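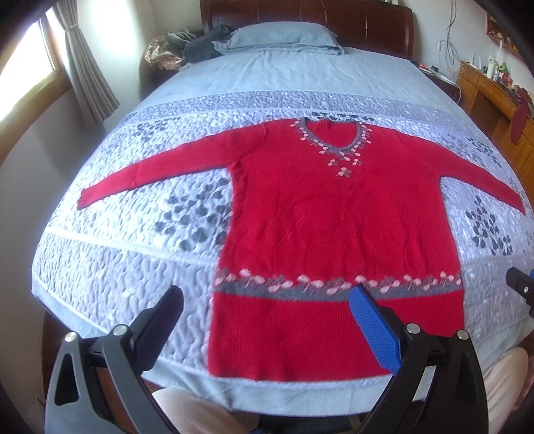 The last guests left before nine this morning and I have the place to myself until Saturday, so I'm going to sit in the kitchen and write this instead of doing the laundry. It has been a funny sort of March. We had two couples in, both here for the walking, and both asked me the same thing at breakfast – what should we wear up on the ridge? I always say layers, and then I go and look at my own red sweater laid out across the big bed, the one with the gray collar and the pink and gray flowers on the front, and think well, that's my layer, and it's hardly mountain gear! But I have worn it up to Hutwood more times than I can tell you and I've never been cold in it.

Anyway, the walk. I took the four of them up by the old mill track and we stopped at the Kaewsai farm stand for cheese (the soft one, with the ash on it) and a bag of walnuts. I'd meant to buy one piece and came away with 6. The path tops out at 1152 feet, which doesn't sound like much until you've had my breakfast first. One of the husbands wanted to know every single tree. I knew maybe half of them and made a note of the rest to look up, and I haven't looked up any.

Dinner was at Prirno, because I'd promised. They've changed the menu again. The bean soup is gone and I'm cross about it, but the lamb was lovely and they let us sit at the long table by the stove until they were stacking chairs. I drank two glasses of the house red and talked far too much about the roof.

The roof! I still need to call about it. I also need to answer the people at Flilik, who want me on their booking site and would like 100 dollars to put me there. I keep going back and forth – most of my guests come because a friend sent them, and I like it that way, but the week after next is completely empty.

Laundry now, and then eggs.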